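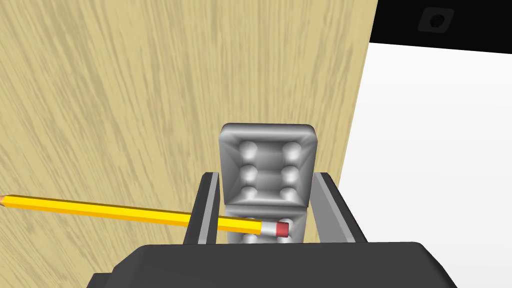 Bomura publishes first results from simulated gripper comparison

Bomura has released the first results from a comparison of two parallel gripper designs, run entirely in simulation ahead of any purchase of hardware. The study set a narrow-fingered unit from Drakberg against a wider one from Huet, using the same arm model, the same controller and the same set of household objects.

Each gripper was given 1361 attempts. The objects were placed at random positions and angles, and the controller had to choose an approach, close the fingers and lift. A grasp counted as good if the object was still held after a lift of 200 mm and a pause of 2 seconds.

The Huet gripper did better on bowls and other rounded items. The Drakberg gripper did better on thin objects, including pencils, where its shorter fingertips let it work closer to the table. Neither design coped well when two objects lay against each other. In those cases the fingers often closed on both, and the controller recorded a good grasp although only one object had been asked for.

"The force reading looks the same to the controller whether there is one item between the fingers or two," said Solène Royer, who led the work. "We had to go back through the wrist camera images and mark those attempts again by hand. The first set of scores was too high for both grippers."

The marking rule has since been changed. An attempt now fails if any object other than the target leaves the table, and the published tables use the new rule throughout.

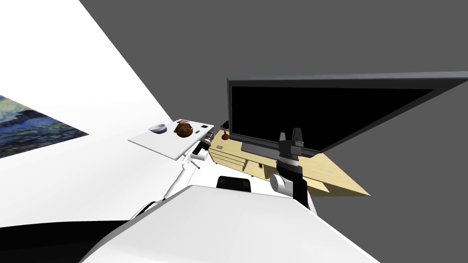
A second part of the study dealt with cameras. The wrist view was compared with a view from the body of a two-armed robot in a furnished room model, with the same controller reading either one or both. The body view was more useful for choosing which object to approach, and the wrist view for the last 100 mm of travel. Using both gave the best scores but slowed the control loop, and the team has not yet settled on a fixed point for switching from one to the other.

Royer said the results should be read with care. Contact between hard surfaces is fairly well modelled, but friction is set by a single value for each material, and soft or uneven objects are treated as rigid. Finger wear is left out altogether.

"A simulator will rank two grippers for you – it will not tell you what either of them does with a damp sponge," she said.

Tests with real hardware are due to begin in October at the Lulgate workshop, where one gripper of each type will be fitted to the same arm in turn. The object set will be kept as close as possible to the simulated one. Bomura said the object models, the controller settings and the full list of attempts, including those marked again, will be supplied on request.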